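Ticket 727: Gripper drops, crushes or ignores snack packets
Project: Kata (household chores, stage two)
Site: Nurkthorpe test flat, bedroom
Opened by: Kevin Paucar
Assigned to: Gilmar Barros
Priority: Medium, raised to High by Kevin, returned to Medium by Gilmar
Status: Partly resolved

Problem as reported

The unpack-the-box routine does well on tins, mugs and rolled socks. Give it a packet of snacks and it goes to pieces, and so does the packet. The autonomous arm managed 21 clean lifts out of 50. The rest were slips, pops, or the arm closing with great confidence on thin air and carrying the air over to the bench.

Expected behaviour: packet leaves box, arrives at bench, contents still recognizable as the thing on the label.

Kevin Paucar
I've restarted everything that has a switch. Same result. It's worst with the shiny ones. Matte packets get picked up and squashed, shiny ones mostly don't get picked up, so I suppose the shiny ones are better off.

Gilmar Barros
Which force setting?

Kevin Paucar
Default. The one that came over from the tins.

Gilmar Barros
Well, there's your squashing. A bag of chips is mostly air with a seal at each end. Drop the closing force to the fabric setting and run it again. Also tell me where on the packet it's grabbing.

Kevin Paucar
Fabric setting done. Squashing nearly gone, slipping much worse. It grabs wherever the depth map says there's an edge, and on foil the depth map says whatever it feels like. On one run it put the edge of the packet behind the wall.

Amparo Echeverri
Chiming in from the demonstration side. The same job done by a person with the hand-held gripper is boring, as it should be. You come in from both sides, let the pads find the flat of the bag, and lift straight up. No one I've handed the tool to has needed more than a minute's instruction, and that includes Abelardo. 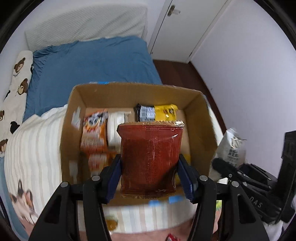

Hand-held gripper lifting a foil snack bag from the carton, a ridged pad on each side.

Abelardo Correa
I've been slandered, but the point holds. Same style of jaws as the arm, same ridged pads, same daft groceries. If I can do it and the arm can't, the jaws aren't the trouble. Can we stop pricing new jaws, please? Nestor has a Bemton catalogue open.

Nestor Belmonte
It was a very reasonable catalogue. Closed now.

Gilmar Barros
Agreed on the hardware. Things to try, in this order:

1. Clean the pads on the arm. Use the dry cloth and leave the spray in the cupboard.
2. Turn off edge seeking for anything tagged as a packet.
3. Approach from both sides at the height of the label, well clear of the top seal.
4. Close slowly, stop at first resistance, wait a beat, then close a touch more.
5. Lift straight up until the packet clears the rim. No swinging.

Post results after each one. Please don't do all five at once and tell me it's fixed.

Kevin Paucar
Step 1: pads were filthy. Orange dust. Small improvement.

Step 2: big improvement. It has stopped reaching for the wall.

Step 3: fine for anything standing up or leaning. Useless for packets lying flat on the bottom, where there are no sides to get at. It lowers itself over them, hovers, and comes back up like a man who's walked into the kitchen and forgotten why.

Steps 4 and 5: done together, sorry. Nearly all the slipping is gone.

Gilmar Barros
I did ask.

Kevin Paucar
You did. I pulled them apart again afterward. Step 4 is the one doing the work. Step 5 only matters when the carton flaps are in the way.

Amparo Echeverri
On the flat ones: people don't lift them flat either. They nudge the packet up against the wall of the box, tip it, then take it. We have 200 demonstrations tagged "lift" and hardly any tagged "nudge", and that's our doing. We told everyone to keep it tidy, so they skipped the messy bit or trimmed it off the start. I'd like to record a fresh batch with the nudging left in. Same colour of box is fine. Please vary what's in it.

Nestor Belmonte
Before this gets written up for the Nnaji people as "robot unpacks the shopping", may I suggest different wording? They have been told "nearly there" since December. Their own question was whether it could empty a delivery carton while somebody was out. My answer would be yes, provided the carton holds only upright groceries, and somebody stays in.

Abelardo Correa
My mother can empty one of those in the time it takes the arm to find its home position. She also puts the things away, and complains about what I bought. Is that in stage three?

Nestor Belmonte
Complaining is unfunded.

Gilmar Barros
Summary for the record, 1/1/18. Yes, I'm aware what day it is.

Cause: force profile inherited from rigid items, unreliable edge seeking on reflective foil, dirty pads.
Fix: new profile "packet-soft", edge seeking off for tagged packets, pad cleaning added to the start-up checklist.
Not fixed: packets lying flat. Split into its own ticket and assigned to Amparo, waiting on new demonstrations.
Workaround: stand the packets up before starting the routine. I realize that by then you could have put them on the bench yourself.

Kevin Paucar
Workaround confirmed. Leaving this open until the checklist is printed. The printer is a separate ticket.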